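Tridesari Plant Color Starter Set: Review

By Akua Appiah

I run a small bakery in Indton and most of my custom work is cakes and cut-out cookies. Over the past year more customers have asked for frosting made without synthetic dyes, so in December I ordered the Tridesari starter set and used it on regular orders until the jars ran low.

What you get

The set has powders in red, yellow, blue and green, along with a printed card of mixing ratios. The red is beet, the yellow is turmeric, and the blue and green are both spirulina based. A full set cost me $40 with shipping. The jars have wide mouths, so a measuring spoon goes in flat, and the lids seal well. The labels are paper and the print smears if you handle them with buttery fingers. I ended up writing on the lids.

Color in buttercream

Yellow is the strongest of the four. A quarter teaspoon was plenty for a full bowl of American buttercream, and I could not taste it. Blue takes more powder and more patience. It looks weak when you first stir it in, then deepens if you leave the bowl covered for 2 hours. I would not judge the shade before that. Green behaves the same way.

The red is really a pink. You can push it to a dark rose, but past that point the frosting tastes like beets and starts to get grainy. If a customer wants fire-engine red, this set will not do it. Adwoa Opoku, who decorates with me, had better results by mixing the powder with a little warm milk first and straining it.

Color in baked goods

This is where the set lost points with me. Beet red went brown in a vanilla sponge at 350 degrees, and the blue turned a gray-green in sugar cookies. The card does say the red is "best in unbaked uses," but it says so in small type on the back. Turmeric held up fine in everything I baked, although it shifted toward orange in a batter with baking soda.

Royal icing was a mixed result. Piped lines dried close to the color they went on. Flooded cookies kept on the counter near the front window had faded noticeably by the second day, while the ones in a closed box had not.

Compared with Nyarko liquid colors

I have used the Nyarko liquids for a long time, and they are easier. You count drops, stir and you are done. They also thin out royal icing, and the Tridesari powders do not. The powders have to be sifted or you will find specks. For fondant I prefer the powders, for whipped cream the liquids.

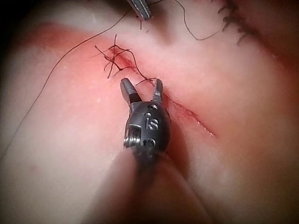

Storage and shelf life

Keep the jars away from the oven. I left the green open on a humid afternoon and it clumped, though it broke up again in the sifter. The maker says to use them within 4 months of opening. Mine were still good when I finished them, with the blue a bit duller than at the start.

Who should buy it

It suits home bakers and small shops who mostly need pastels for frosting. Anyone who needs a true red or a colored sponge should look elsewhere. I have reordered the yellow and blue as single jars and skipped the other 2.

Rating: 3.5 out of 5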